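Robot arm joins the sorting tables at Drenholm, and the night crew gets its evenings back

2026-06-24

If you have ever driven past the long low building at the end of Mosquera Road after dark and wondered why the lights were always on, the answer for many years was small parts. Drenholm packs fittings, clips and spare bits for kitchen goods, and every tray that comes back from the stores has to be gone through by hand, piece by piece, before it can be sold again. It is slow work, it is hard on the neck, and until this spring a good share of it was done by people who would much rather have been at home with their families.

This month the company finished moving that job over to a robot arm, bought from the supplier Delanell and known around the building by its project name, Drellar. It works at a white table at the back of the returns room, picking up what it can and putting it where it belongs, and it keeps at it through the evening with one person in the room to look after things. There used to be a full night crew. All of them are still with the company, I'm glad to report, and most are now on days.

Bakari Ondieki has run the returns room for longer than he cares to say, and he was kind enough to give me most of an afternoon and two cups of very strong tea. He told me he had been against the whole idea at first. "I thought they would wheel it in and wheel us out," he said. "I went home and told my wife to start looking at the budget. Then they asked me who ought to teach it, and I said well, it had better be somebody who knows the parts, and that ended up being us."

The teaching took far longer than the brochure had led anyone to hope. The first trial started back in October, with 20 kinds of part chosen because they were easy to tell apart and easy to hold, and even so there were weeks when the crew went home thoroughly fed up with it. Thin pieces were the worst, and shiny ones weren't much better. By the time the trial was over the arm had a list of 532 parts it was trusted with, and the rest still go to the people at the hand tables, who are quicker with anything bent, sticky or tangled up with its neighbor.

What I had not expected, walking in, was how much of the talk would be about the table. It gets wiped down at the start of each shift and again after the meal break, and there is a fair bit of good-natured arguing over who does it properly. The arm carries a small camera down by its gripper, so the crew have had to learn to think about what it sees from there, shadows and crumbs and all. Bakari keeps a soft brush in his shirt pocket and will stop in the middle of a sentence to use it, which he did more than once while I was there.

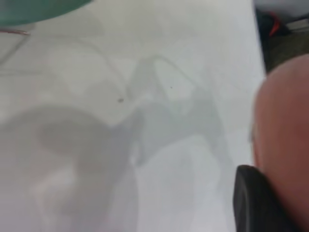
The Drellar arm's own view of the table, with its shadow across the white top and part of the gripper close up at right.

Not everybody is completely happy, and it would be wrong of me to leave that out. The night shift paid a little extra, and a couple of the younger workers had been counting on it. Drenholm has agreed to keep the extra pay going for two years for anyone who was on nights when the trial began, and the talks about what comes after that have been friendly so far, if not very quick. There is also the matter of the noise, or the lack of it. Several people told me they miss the chatter of the old crew, and that a quiet evening with the arm can feel awfully long, so a radio has been brought in and there is a list on the wall for who gets to choose the station.

As for Bakari, he now finishes in time for supper and has taken up coaching his granddaughter's softball team, with mixed results, he says. He still comes by the table before he leaves each day to see how the evening tray is looking. Training for the next group of operators begins in the fall, and anyone at Drenholm who would like to put their name down can do so at the front office.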